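Section 4: Recording hand tasks at a shared site

Read this section before the first session at a new site. It covers the table, the head camera, the paper sorting task and the checks that follow. Section 3 covers charging and pairing, and Section 5 covers upload.

Paper sorting and folding at the table, seen from the head camera:

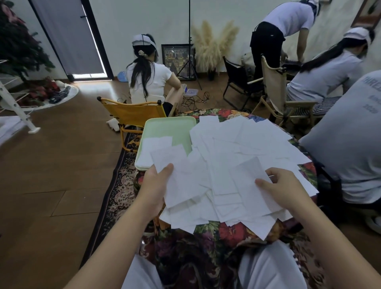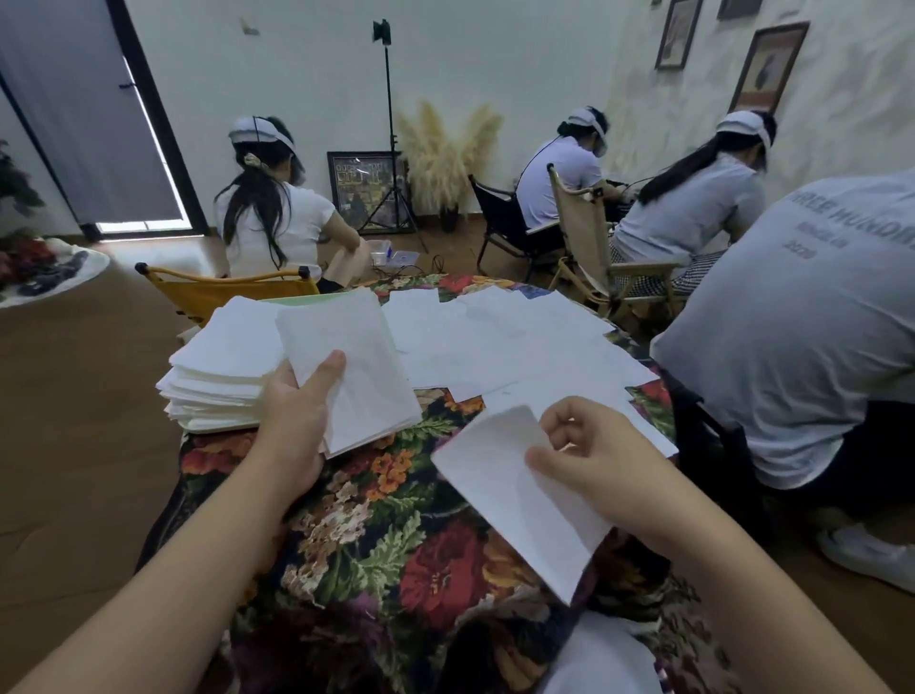 By the Silenside field documentation group
Applies to the Pluvbridge head unit and recorder, January revision

4.1 What this task is for

The paper task gives the learning system examples of two hands working on thin, flat material. Paper slides, sticks to the sheet under it and bends when it is lifted, and grippers handle all three badly. The model is trained on first-person video of people doing the work with bare hands, together with the wrist track that the recorder computes afterward.

A full paper set is 4,000 accepted clips. One site does not have to produce the whole set. The Zistville site contributed 616 clips to the current one, and the rest came from other rooms with other tables. Variety in rooms and tablecloths is wanted. Do not try to make your site look like another site.

4.2 Before you start

You need:

One head unit with strap, fully charged
One recorder with an empty card
A table and a seat of normal height
Loose white sheets in mixed sizes
A tray or a flat sheet to mark the stacking area
A spare battery

A patterned cloth on the table is allowed and often helps, as white paper is hard to separate from a white or pale surface. Avoid glossy plastic covers. They throw highlights that move when the wearer's head moves.

Caution: Run cables along the wall where you can. A person wearing the head unit looks down at their hands and will not see a cable on the floor.

4.3 Setting up the table

1. Push the table to a spot where the wearer can sit with both forearms over the near edge.

2. Place the tray or marker sheet to the wearer's left. Left-handed wearers may move it to the right. Enter the change in the session log under "layout".

3. Drop the paper onto the middle of the table in an uneven heap. Let the sheets overlap. Some may hang over the edge.

4. Check the light. A partly open door or a bright window in view is acceptable if the paper on the table still shows its edges. If the sheets merge into one white area on the preview, lower the exposure by one step and look again.

5. Look across the room from the wearer's seat. Anyone who will be in view must have signed the site consent form, including people who will only be seen from behind.

Note: Other people may work in the same room during recording. Background activity does not spoil a clip. Ask them not to reach across the wearer's table while the recorder is running.

4.4 Fitting the head unit

1. Put the unit on with the lens centered above the eyes. Tighten the rear strap until the unit stays in place when the wearer nods.

2. Seat the wearer and ask them to rest both hands on the paper.

3. Open the preview on the recorder. Both hands and wrists must be in view, with table visible on each side of them. It is fine if the wearer's lap or shirt shows along the bottom.

4. If the hands sit too low in the preview, tilt the lens down one notch. Do not ask the wearer to bend their neck to make up for it – they will drift back within a few minutes.

5. Remove watches and bracelets. Roll long sleeves up past the wrist.

Caution: Stop if the wearer reports a headache, neck pain or heat at the forehead. Take the unit off and let it cool before anyone else wears it.

4.5 Recording the task

A clip covers one short action from start to finish. The wearer should work at the speed they would use at home.

1. Press and hold the record button until the tone sounds.

2. Ask the wearer to show both palms to the camera, then lower them to the table. The software uses this to find the hands.

3. Give one instruction from the card. The three paper instructions are:

Gather: pick loose sheets off the heap and collect them in one hand.
Fold: take a single sheet and fold it once or twice.
Stack: place gathered or folded sheets on the pile in the marked area.

4. Let the wearer finish. Do not correct them while they work. A dropped sheet, a second attempt at a corner or a crooked fold is useful material and should stay in the clip.

5. Press the button once to close the clip. Wait for the green light before giving the next instruction.

6. After 11 clips, stop and let the wearer rest their hands. Mix the heap again before you continue, so that the sheets do not lie in the same places.

Note: Wearers may hold sheets in one hand and work with the other. This is common and needs no special label. If a wearer switches hands partway through, leave the clip as it is.

Note: Sheets with writing on them may be used only if the writing is not personal. Used office paper has to be checked by the session lead before it goes on the table. When in doubt, take it out of the heap.

4.6 Labels

Label clips on the same day, while the session lead still remembers them. Open the clip list in the Rostami labeling tool and fill in the following for each one:

Action: gather, fold or stack
Main hand: left, right or both
Result: complete, partial or stopped
Layout: standard or changed

Choose "partial" when the wearer did some of the instruction and went on to something else. Choose "stopped" only when the clip was closed early for a reason outside the task, such as a low battery or someone at the door. Neither label removes the clip from the set.

Do not type names in the comment field. Use the wearer number from the consent form.

4.7 Checking the first batch

Review the first 100 clips from a new site before you record more. A small tilt in the lens is easy to miss on the preview and will run through everything that follows.

1. Play every clip at double speed with the hand overlay turned on.

2. Reject a clip if either hand is out of view for more than two seconds during the action.

3. Reject a clip if the overlay jumps to another person's hands in the background and stays there. A brief jump is all right.

4. Reject a clip if a face can be recognized and there is no consent form for that person.

5. If nearly half the clips fail for the same reason, go back to 4.3 and repeat the set-up.

4.8 Common problems

The overlay loses one hand under the paper.
Normal when sheets cover the fingers. The software fills short gaps. If it happens on every clip, use fewer sheets.

The picture is too dark after someone opens a door.
Automatic exposure is on. Turn it off in the recorder menu and set the exposure by hand with the door in its usual position.

The recorder gives two short tones.
The card is full or was not seated. Close the clip, take the card out and put it back. If the tones return, use a new card and write the old card's number in the log.

The paper blows off the table.
Turn fans away from the table. Do not weigh the sheets down.

4.9 Closing the session

1. Switch off the recorder before unplugging the head unit.

2. Wipe the forehead pad and strap with an alcohol-free cloth.

3. Put the card in its labeled sleeve and record the sleeve number in the log.

4. Return the paper to its bag. Torn sheets can stay in. Replace the bag when most of the sheets have been folded, as old creases make new folds easier than they should be.

Continue with Section 5, Uploading cards.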